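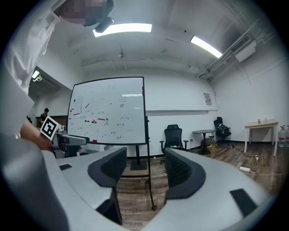 How many demonstrations does it take to teach a robot arm to wipe a whiteboard?

In our case 388 good ones, and we had to record 669 to get them. A first go with 300 unsorted recordings did worse than we'd hoped, see further down.

Workshop tips from the Treltus bench
Put together by Frida Hauksdóttir, with bits from Cleiton Damasceno and Arsalan Bukhari
Last updated Dec 22, 2023

Quick page, written between jobs. People keep asking how we do the recordings with hand-held grippers and I keep answering the same mail. So. Tips, in no great order. Most will do for any workshop or kitchen job you want to teach, we've tried wiping, cup stacking and cutlery sorting. Wiping is the one with proper results so most of this leans that way.

The method in short

You hold the gripper, you do the job, the camera on the gripper watches. Software works out where the gripper went from the video. Marker helps it get its bearings. Later the arm gets the same camera and the same fingers and is trained to copy. No arm needed on the day, which is why you can do it in a kitchen.

Before you start

Wipe the lens. Every time. Microfibre cloth, dry, small circles. Kitchen roll scratches.

Charge the night before. Put the spare battery in your pocket, not in the bag.

Tape over loose cables or route them along the wall. You'll be walking backwards looking at your hands.

Markers flat. If a printed marker has a bubble or a curled corner, peel it off and print another. Don't press it down and hope. Matt paper, never glossy, glossy goes white under strip lights. Double-sided tape right to the edges.

Check the finger pads for fluff. Masking tape lifts it off.

Lock the castors on anything with castors. We lost a whole morning to a board that crept a tiny bit with each wipe. Didn't notice till Danica plotted the paths and they were all sliding left.

Don't tidy too much. We started off clearing the space properly, chairs out, everything off the tables. Arm learned nicely and then fell apart as soon as somebody left a chair out. Now we leave the room as it is and move a few things between batches.

Doing the wiping

Slow down at the touch. Fast through the air is fine, but the last hand's width before the cloth meets the board wants to be slow. Blurry video there is the main reason we threw recordings out.

Same pressure all the way. Easier said. Elbow tucked in, move from the shoulder. Margarida Sampaio practised on a window first and her recordings are the best we have.

Fold the cloth in four. A single layer slips out of the fingers and bunches up. In four it's thick enough to grip and you get fresh sides to turn to.

Lift off at the end of a stroke, clearly. Don't hover. Arm copies the hovering.

Leave some ink sometimes, then go back for it. Sounds daft. If every recording is one perfect stroke the arm has no idea what to do with a streak it missed. Once we put in recordings with a second pass, it began going back for leftovers.

Use more than one colour. Green and red behave diffrently from black on camera and an arm that's only seen black will happily sail past the rest. Small dots count too, not just big scribbles.

Vary where you stand. Left, right, a step back. Short people and tall people. We had 5 people recording and the height difference did more good than any amount of clever software, my opinion, Arsalan disagrees.

Keep your other hand out of the way. Or in, but then in for good. Half and half confused things.

Two people, two grippers

Some jobs want both hands, or a second person. Agree who moves first. Say it out loud, "going", "done". Start both cameras before anyone picks anything up, then do a clap or a tap together so the two videos can be lined up afterwards. Without the tap Cleiton has to line them up by eye and he's not cheerful about it.

Don't block each other's marker. Sleeves are the usual culprit. Roll them up.

Take turns resting. Wrists go first. A set of twenty and then a cup of tea, we found the recordings after a break were cleaner than the ones before.

Lights

Pick one lighting setup per batch and write it down. Then change it for the next batch. Blinds up, blinds down, one strip light off.

Glare on a whiteboard is a pain. Tilt the board or shift it a bit. Don't fix it every time though, leave some glare in, real rooms have it.

Cleaning the board itself

Old ink that won't come off: go over it with a fresh marker, wipe straight away. Works most times.

Still there? Drop of surgical spirit on a cloth, then a damp cloth, then dry. Let it dry fully before the next recording or the ink beads up.

No scouring pads. No baking soda paste either, Danica Todorova did one corner with it and it's been dull ever since, ink sticks there for good.

Wash the cloths without fabric softener. Softener leaves a film and the film smears.

Sorting the recordings

Boring part, do it the same day. Leave it a week and you won't remember why number whatever looked odd.

Bin it if: tracking jumps, cloth dropped and picked up off camera, gripper bumped the board frame, someone talked to you and you stopped halfway.

Keep it if: it's ugly but the job got done and the tracking is smooth. Ugly is fine.

We sort into three folders, keep, bin, ask Arsalan. The third one should be small. Ours wasn't in May, when the tracking was playing up.

Name files by batch and person, then number. Not by mood. "good one final" is no use to anybody.

What we got

The 300 first recordings, unsorted, trained overnight. Arm reached the board, touched it, and wiped mostly the middle. Missed the edges nearly every time and pressed too hard on the way down. Squeaked horribly.

Then carried on recording up to 669, sorted the lot, 388 left. Same training, same arm, same settings. Edges done, second passes done, and it coped with a board it hadn't seen in a room down the corridor. Still bad at the very bottom of the board, I think because all of us were too lazy to bend down. Next batch is all low strokes, knee pads on order.

So is it the number or the sorting? Can't fully say yet. We ought to train on all 669 unsorted for a fair comparison and haven't had the machine time. Margarida is also running a smaller sorted set to see how few we can get away with. Will add it when it's in.

One more caveat, the board in the second room was the same make as ours. A glass board would be a different story, and we haven't tried blackboards. Chalk dust and lenses, no thanks.

Odds and ends

Sweaty hands: a strip of tennis grip tape around the handle. Change it monthly.

Squeaky trigger: dry graphite from a soft pencil. Never oil, it creeps onto the pads and then nothing grips.

Screws work loose in the fingers. Check at the start of each batch, quarter turn, don't overdo it in plastic. A dab of nail varnish on the head holds them.

Printed fingers go soft in a hot car. Take them indoors.

Keep a notebook on a string next to wherever you record. Phones wander off.

Drinks on a table well away from the swing of your arm. Lids on. I've mopped up enough coffee for one year.

If you stop for lunch, redo the calibration after. Yes, even if nobody touched anything. Takes two minutes and we got caught out twice by someone nudging the camera mount puting it back in the case.

Asked for and not done yet: washing up (water on the lens), ironing (no), folding tea towels (Cleiton has started, the corners are hard). If you've managed towels with hand-held grippers please write, we'd like to see how you hold the second corner.

Spare finger pads are in the drawer under the Kornlow vice, for those of you in the building. Sign them out.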